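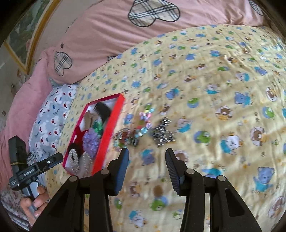 My sister Leonie asked me last week when she can buy a machine that tidies her daughter's room. She has a full-time job and an eight-year-old, and she meant the question seriously. I told her I would write something down.

The short answer is that you can't buy one yet, and I don't expect you can in the next few years.

I worked in a packaging plant for most of my career, so I have seen what machines do well. At Trastness we had a line that put 2,000 tubs into cartons before the first coffee break. Every tub was the same, it arrived the same way up, and a steel rail held it where it had to be. When a tub came in crooked, the line stopped and a person walked over. Uwe Stöcker used to say he was paid for the crooked ones.

A child's room is all crooked ones. Take hair things and beads, the job Leonie complains about most. A scrunchie has no fixed shape. You pick it up and it is a different shape from the one you were looking at. A loop of pearl beads hangs down and catches on whatever lies next to it. A pile of small faceted beads is shiny, so a camera gets glare back, and if you close two fingers on the pile you may get one bead, or three, or push the lot across the bed. Then there is the sheet. It gives when you press on it, and if it's printed all over with bears and frogs, the software has to work out which colored blobs are things and which are only ink. My niece has never had trouble with that.

Knowing where things go is another problem. Leonie's rule is hair things in the box, bracelets out of the box, broken bracelets in a jar until someone restrings them. She never wrote that down. Her daughter knows it and breaks it on purpose.

There has been progress, and I don't want to sound like I'm against it. Grippers have gotten better. Soft or ribbed pads hold small objects that a bare metal jaw would drop. The bigger change is in how the machines are taught. At the plant we programmed every position, and a new carton size cost us 2 days. Now people do the chore by hand with the gripper itself, over and over, and the software learns from the recordings. I think that is the right way to go about it. Cloth and beads are hard to write rules for.

Learning from people takes a lot of people, though, and a lot of bedrooms. A machine that can sort one box on one bed may be lost when the blanket changes. I would want to see it work in 5 different homes before I believed it.

What would I buy today? A floor vacuum and a dishwasher. Both do one job, and both need you to pick up first.

I told Leonie to get a box with a lid. She said she has several, and the lids are under the bed.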